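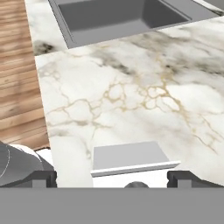

Hard water and your kitchen: notes from the winter meeting

The December meeting of the Cakbridge Householders' Association was given over to hard water, after a run of questions about cloudy glasses and slow kettles. The hall was full and there was not time to get to everyone, so the main points are set out here for members who missed it.

The water in Cakbridge comes from the Clutalstead boreholes and has always been hard. The supply was tested again last fall at 300 parts per million, which puts it well into the "very hard" band. It is safe to drink. The trouble is what it leaves behind when it dries or is heated.

Kettles and coffee makers are the easiest to deal with. Fill with one part white vinegar to two parts water, bring it to a boil, switch off and leave it for an hour. Empty it, rinse it twice and boil one kettle of plain water before making a drink. Check the manual first for a coffee maker, as a few should only be treated with the maker's own descaler.

Faucets get a crust around the spout. Soak a cloth in vinegar, wrap it around the end and leave it for half an hour. Unscrew the aerator if you can and soak it in a cup overnight. Brass and gold-colored finishes can be spoiled by vinegar, so use plain soapy water on those and dry them after use.

Stone needs more care. Several members asked about marble, and the answer is to keep vinegar, lemon juice and bathroom limescale sprays away from it altogether. Acid eats into the surface and leaves a dull mark that has to be polished out.

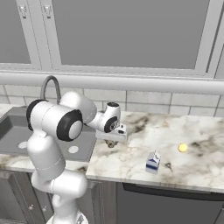 Use a soft cloth and a cleaner marked as pH neutral, then dry the stone well. Most of the white film people notice near a sink comes from splashes left to dry, and wiping down at the end of the evening stops nearly all of it. If there is already a buildup, ask a stone firm before scraping at it.

On softeners, opinion in the hall was divided. Members on Valente Road who had one put in last year were pleased and said they use less detergent. Others felt the cost of salt and the space under the sink were not worth it. One household was quoted $668 for the unit with fitting extra, and another was quoted a good deal more. Get at least two prices, and ask whether the kitchen cold faucet will be left on the unsoftened supply, especially if anyone at home is on a low-sodium diet.

We still have 17 test strip kits from the batch bought for the meeting. They are free to members, one per household, from the desk at the Starik Building during library hours.

The next meeting will cover attic insulation. Questions sent in by 18 February will be passed to the speaker ahead of time. Please put your street name on them, as the older houses on the hill are built differently from the rest.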